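Terry cloth

Terry cloth, also called terry towelling or simply terry, is a woven or knitted fabric with loops of yarn standing out from one or both faces. The loops form the pile, which raises the surface area of the cloth and so the amount of water it can take up. It is used for bath towels, robes, face cloths, reusable nappies and sports wristbands.

Structure

Woven terry is made with two sets of warp threads and one weft. The ground warp is kept under high tension and, with the weft, forms the base cloth. The pile warp is fed under low tension. In the common three-pick construction, two weft threads are laid a short distance from the edge of the finished cloth. After the third is inserted, all three are pushed forward together. They slide along the tight ground warp and carry the slack pile warp with them, which buckles into loops. The distance left before the third pick sets the loop height.

Where the pile warp is raised on both faces in turn, the cloth is double-sided. Flat areas without loops are woven at the ends of each towel to make the header and hem, and sometimes as a decorative band known as a dobby border.

Fibres and finishing

Cotton is the usual fibre. Ground yarns are often twisted harder than pile yarns, as low twist leaves the loops softer but more likely to shed lint. Polyester is sometimes blended into the ground to limit shrinkage. New towels may absorb poorly until washed, owing to softeners left on the surface. Fabric conditioner used in the home has a similar effect.

Velour terry has its loops sheared on one face. The cut side feels smoother and takes print more clearly, though it absorbs less than the looped side.

Drying and care

A wet towel dries fastest when it hangs in a single layer with air on both sides. Folding it over a rail doubles the thickness and slows drying between the layers. A snagged loop should be cut level with the pile; pulling it may draw out the neighbouring loops along the same warp thread.

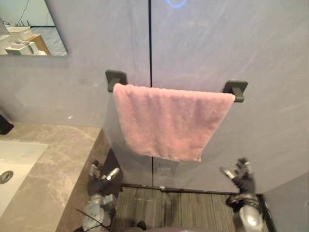
Weight and grading

Towelling is graded by mass per unit area, in grams per square metre. In the trade handbook compiled by Aba Ankrah for the Skinine mill, the lightest grade was hairdressing cloth and the heaviest was bath mat fabric. The same handbook gives a washing temperature of 40 °C for dyed goods and lists 18 standard shades. Heavier cloth holds more water in total but takes longer to dry.

See also

Huckaback
Velvet
Waffle weave
Warp knitting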